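Learning from Demonstration, Handout 6
Action chunking and two-arm cloth folding
Notes prepared by Rok Janevski for the spring course. Please read before the April practical.

6.1 Where we stopped

In the last lecture we trained a policy which looks at the cameras and gives one action at every time step. We saw the problem with it. A small error at one step brings the robot to a state which is a little different from the training data, the next prediction is a little worse, and after some seconds the arm is in a place where no teacher ever was. Veronica Oprea called this "walking off the map", and I will use her expression.

Cloth makes the problem stronger. A rigid block has a position and an orientation, but a towel has no short list of numbers which tells us everything. The policy must work from images, and the same towel folded two times gives two different images.

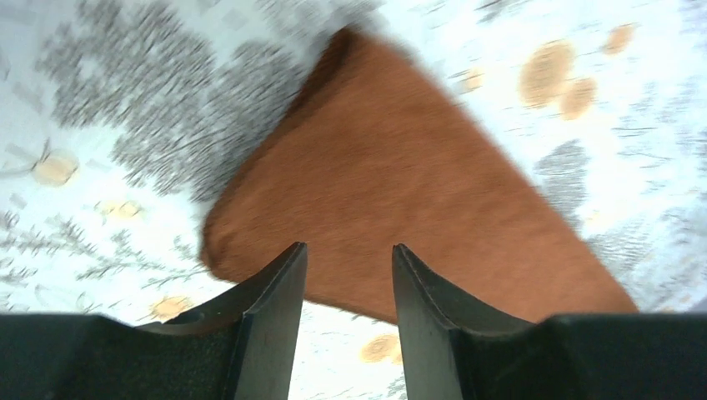 The idea of action chunking is simple. The policy does not predict one action, it predicts the next k actions together. The robot executes some part of this chunk and then asks the policy again. There are fewer decision points in one episode, so there are fewer places where errors can enter. The price is that the robot reacts more slowly when something unexpected happens inside a chunk.

6.2 Choosing k

In the Bulier experiments we used k = 15 as the starting value. With k = 3 the motion was nervous and the fingers often closed and opened again near the cloth edge. Very long chunks gave smooth motion, but the gripper closed beside the edge if the cloth had moved a little.

The training set had 1593 episodes. Jade Greenwood checked them by hand and removed five with missing camera data, so all results in these notes use 1588. If you find the larger number in the older slides, it is the count before cleaning. 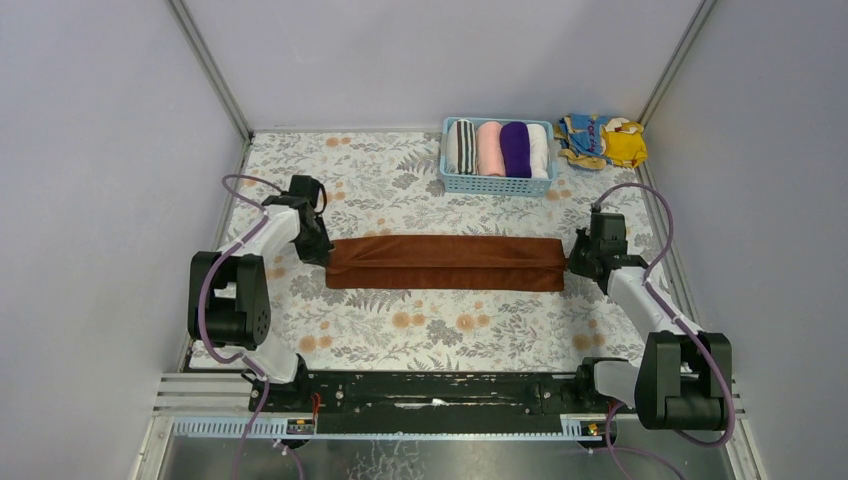

Why do we not train one policy for each arm?
The two arms are connected through the cloth. When both hold it, a movement of the left hand changes what the right hand must do, and two separate policies have no common plan for this. We therefore put both arms in one action vector and predict one chunk for the two together.

6.3 Cameras

Each arm has a wrist camera, and a fixed camera looks at the whole workspace. The wrist view is good for the last part of the approach, when the fingers must find an edge. The fixed view is needed for the relation between the arms.

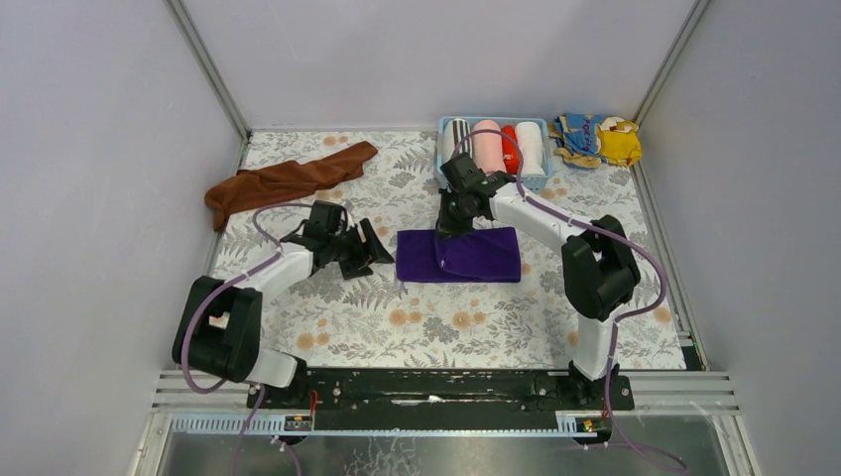 Jordan Sugden did the ablation study, where we remove one input and train again. Without the fixed camera, the policy lost the order of the fold more often than it lost the grasp. Please think also about objects which are not part of the current step. When the purple cloth is on the sheet, the rolled textiles in the blue basket are still inside the fixed view, and the policy can learn to depend on them. The proper test is to change the contents of the basket and keep the rest as it was.

6.4 For the practical

Bring a plot of your validation loss for at least two values of k. A lower loss does not always mean better folding, so write also what kind of failure you expect for each value. Yvonne Ashworth will collect the plots at the start.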